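Batano project, weekly demonstration meeting: minutes
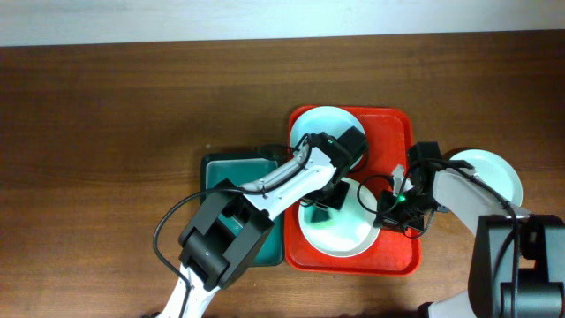
Station 2, plate and tray task, both arms over the red tray.

Meeting opened at 9:30 in the Riso room. Minutes of the previous meeting were accepted with one change: the item on spare gripper fingers should read "ordered," not "received."

1. Recording status
The set now stands at 1339 accepted demonstrations across all tasks. The plate and tray task is behind the others. Operators said the small teal piece is slow to pick up from inside a plate, where the finger has to come down close to the surface. Several takes were dropped after review for long pauses before the grasp. It was agreed that a pause alone is no reason to drop a take if the rest is clean. Takes already dropped on those grounds will be looked at again.

2. Remote control or hand guiding
There was a long discussion. Hand guiding gives smoother paths with one arm, but guiding both arms needs two people and their hands get into the overhead view. Remote control is slower to learn. Two operators reported that the right arm lags behind the hand controller when both arms move at once. The meeting agreed to stay with remote control for all two-arm tasks and keep hand guiding for the single-arm drawer task. The lag will be raised with Esis, who supply the control software.

3. Cables
The loop on the left arm swings wide over the teal tray, and the one on the right arm hangs over the tray rim and the lower plate. One operator asked for shorter loops. Others were against it, as the wrist needs the slack for a full turn. An extra clip will be tried on the right arm first. No change to the left arm for now.

4. Starting positions
Plates have been set down wherever the operator likes. Nazari, who will train on the data, want variety but also want to know what was varied. From Sunday each session will use 5 starting layouts, printed and kept at the station. One layout will have a plate on the bare table beside the red tray.

5. Operator shifts
Sessions stay at two hours with a break in the middle. New operators will do practice takes on the drawer task before moving to two arms. Practice takes are not to be saved in the main folder.

6. Any other business
The labels for failed grasps are still used in different ways. Carried over to the next meeting.

Meeting closed at 10:40.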